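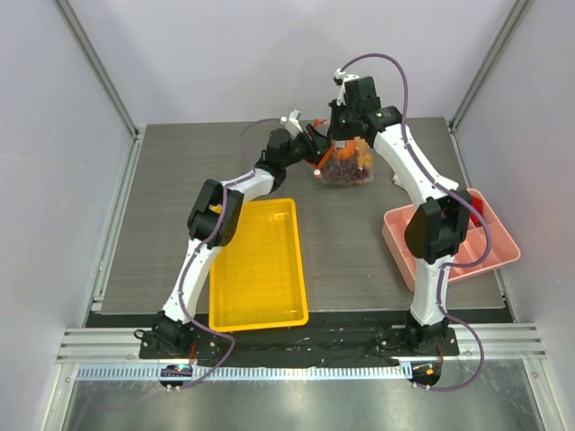

Aula 6: boas práticas na célula de dois braços

Pessoal, hoje deixo os algoritmos de lado e falo de regras de bancada, que é onde vejo mais gente perder ponto (e perder tempo!). O roteiro que uso veio do manual interno da Tillari, com uns remendos meus e da Yaa Kyei, que cuida do laboratório comigo.

Primeira regra: mãos fora do recinto enquanto os motores estiverem energizados. Parece óbvio, eu sei, mas todo semestre alguém quer "só ajeitar" uma maçã. Para mexer em qualquer coisa: pausa, corte de energia, aviso em voz alta.

Segunda: velocidade limitada a 100 mm/s sempre que os dois punhos trabalharem perto um do outro. Aqui não tem negociação. 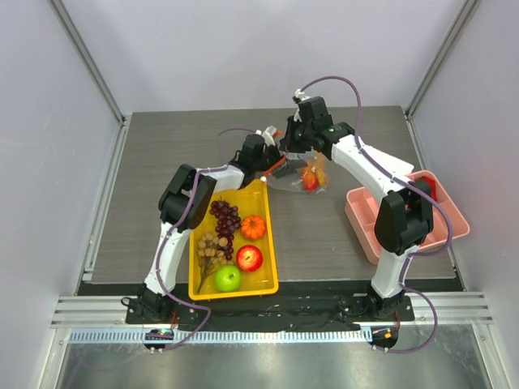
Figura 2. Saco plástico transparente suspenso pela garra direita, com a garra esquerda ao lado.

Material flexível pede mais cuidado que caixa rígida. O saco muda de forma, o reflexo engana a visão e a carga balança, então levantem devagar e esperem parar antes de aproximar o outro braço.

Terceira: cabos. Antes de cada sessão, percorram a trajetória inteira sem carga e vejam se sobra folga no cotovelo e no punho.
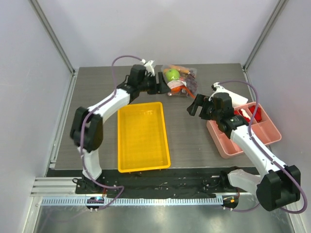

Quarta, e essa é a minha preferida: anotem tudo! Posição inicial das bandejas, itens usados, cada parada e o motivo dela. Cada grupo entrega 14 registros até o fim de julho, no modelo do Nkrumah Amoah que está na página da disciplina. Dúvidas, me procurem depois da aula.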